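Teaching robots with hand-held grippers: 90 takes at a white desk

I spent a June afternoon with the Grovura team, and I have to say it was more fun than reading the paper! Their question sounds simple. Can people teach a robot a two-handed job just by doing the job themselves, with a gripper in each hand and no robot arm in the building at all?

Refilwe Nel, who leads the work, calls the method Wei. The marker cubes help the software work out where each gripper is, and cameras on the tools record what the fingers are up to.
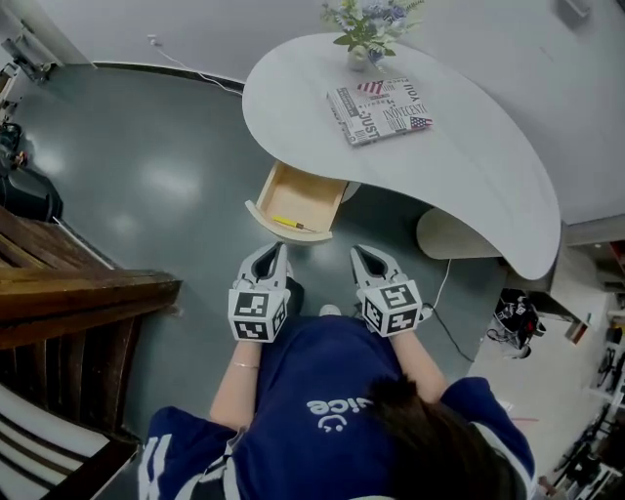

A gripper in each hand at the open drawer.

The new part is what Wei does with the boring bits. Most recordings are full of little waits and wobbles, and the team's software trims those out before training starts. Gert Potgieter showed me the tally on his laptop – 3,693 recordings went in and 3,171 were kept. He was oddly proud of the ones they threw away. 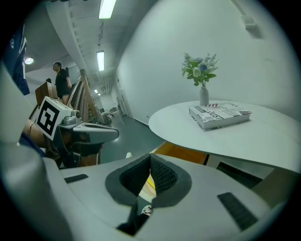
Does the person doing the recording need to know how to program?
Anyone can learn it in 20 minutes, according to Nel, and most of that time goes to getting used to moving slowly.

I had a go too (badly, my elbows kept sticking out). You start thinking about your own hands in a very strange way, and I was still doing it when I made coffee that night. For the result they're reporting now, the trained robot at Zadow got 90 tries at drawer jobs it had been taught this way, and it did clearly better with the trimmed recordings than with the full set. Nel wouldn't let me print a percentage until the reviewers are done with it, which I suppose is fair.

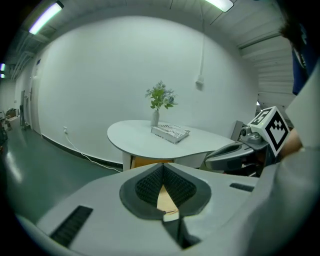 What's next

Yolandi Visser wants to try Wei on cupboards and sliding doors, and the group hopes to share its recordings once the paper is out. I've asked for another turn with the grippers.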